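Home News Launches Satellites Opinion Jobs Contact

Search this site Enter keywords Go

Hauwa Akinola has heard the pitch before. A small satellite operator buys a ride, the launch goes well, everyone claps, and the press release says the service will be "available worldwide" within months. She spent years on the receiving end of those promises, first in ground station work and later advising regional governments on what to buy. When I asked what she made of Viltix and its plan to sell positioning corrections from low orbit, she laughed before I had finished the question.

"They have 2 satellites up," she said. "The brochure talks about 85. I would like to talk about the 2."

Viltix says its signal will tighten ordinary satellite navigation enough to steer a tractor or line up a delivery van with a loading bay. Towns such as Bollville, which signed a letter of interest in October, are being asked to pay for receivers before the full network exists. Akinola has read the letter. She thinks it is vague where it should be exact.

"It says the town will get priority access. Priority over whom? If there are gaps of hours between passes, you are first in line for nothing."

I put it to her that every constellation has to start somewhere. She agreed, and then went straight back to the money. The receivers are priced at $492 each, and Bollville has been quoted for 100. That is $49,200 for a place that fixed its town hall roof in stages because it couldn't afford to do it all at once.

"What happens to those boxes if the company folds? I asked. I got a very nice answer about partnerships."

The partnership in question is with Balcombe, a receiver maker, and Akinola is kinder about them. Their hardware works with signals that are already up there and free to use, so a buyer would be left with something. But the firmware that unlocks the Viltix corrections is licensed by the year, and she could not find a price for the third year onward – the line in the table is blank.
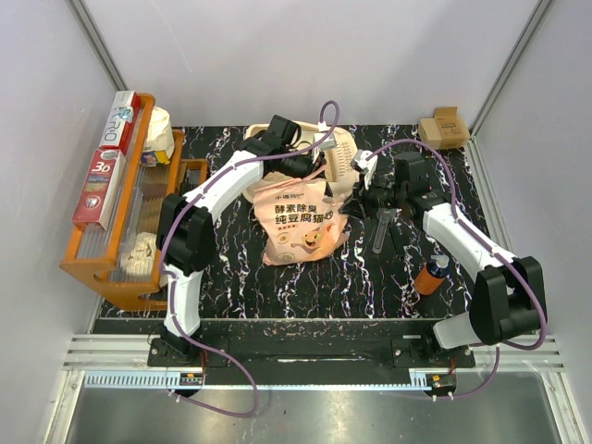
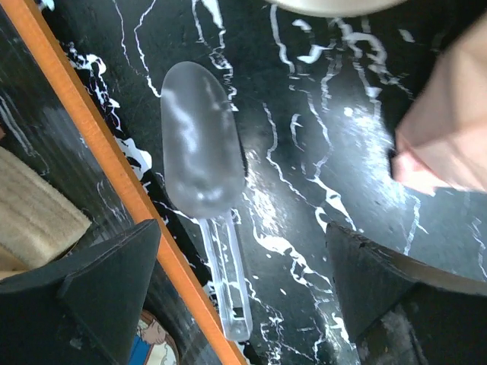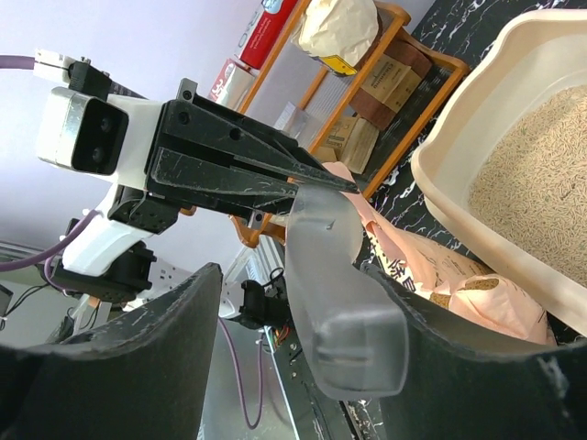 Arm, scoop and gripper at the work surface.

We moved on to accuracy, where she became more careful. Viltix has published a test report prepared by a consultancy called Živković, and it contains good numbers. Akinola doesn't dispute them. She disputes what they are being used for.

"It was an open field with a clear sky. Fine, that's how you begin. But the sales deck puts those numbers next to a drawing of a street with tall buildings on both sides. Did anyone stand in that street? I can't find it in the report."

Had she asked the company?

"Twice. The first time they sent me the same report. The second time they said urban results were coming."

She is not against low orbit services, she told me more than once. Signals from closer in arrive stronger, and that helps under trees and near walls. She expects somebody to make a decent business out of it. Her complaint is with the order of things: public buyers carrying the early risk while private backers wait to see how it goes.

So what would she tell Bollville? "Borrow five receivers. Put them on the snowplows, because those go everywhere. Run them for a winter and write down every time the correction drops out. If Viltix won't lend you five, you have learned something."

Viltix told me by email that it "welcomes trials with qualified partners" and did not say whether a town would qualify. I wrote back asking what the third year costs. The reply said that pricing would be set closer to full service, and gave no date for full service.

Akinola wasn't surprised when I read it to her over the phone. "Keep that email," she said.

Comments (3)

plowdriver_ret: Snowplows is the right idea. We had a tracking system that lost us every time we went down by the creek and the office kept asking why we'd parked.

Marlene T.: A bit hard on a young company, I think. GPS didn't have full coverage on day one either.

oldsextant: True Marlene, but I don't remember my town being asked to buy 100 receivers for it.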